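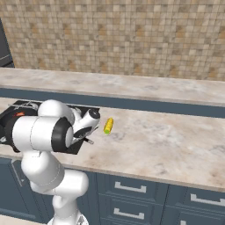

Every fall our robotics club at Tovia starts the new kids in the simulator, and every fall they want to skip straight to the fun part. I get it! But the lesson I give first is the approach, meaning where you park the gripper before you try to grab anything. Trevor Cloutier and I wrote this up so you can do it at home on your own laptop. Load the kitchen, pick the corn, and bring the arm down over the counter until the open fingers hover just above the marble beside it. Then stop. Take your hands off the keys and look at which way the corn is lying. It sits on a slight diagonal, so if you close the fingers straight on you're asking it to roll. Turn the wrist first (small taps, please), then slide over, then close.

Save your pose before you close. I can't say this enough! In October I lost a whole afternoon of poses and had to redo them with Thilini Hettiarachchi watching over my shoulder.

Once you can do the corn 3 times in a row, switch to the frying pan and change to the wrist view. Everything looks huge in there and you will feel lost for a minute, that's normal. Find the handle, get one finger on each side of the narrow part, and check that the gaps match before you squeeze.

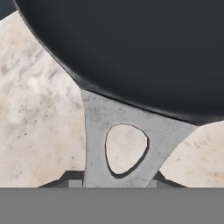

Wrist view, one fingertip on each side of the pan handle.

If one gap looks bigger, back up a little and shift sideways. Don't try to fix it while you're closing, because the pan will just swing away from you. Slow the arm down to the lowest speed setting for this part, then lift straight up and hold for two seconds. Got it? Save that pose too, and bring your file to the next meeting.

Recent posts
Setting up the simulator on an old laptop
Pradside scrimmage recap
Naming your poses so you can find them again
Trultdale sign-up and carpool list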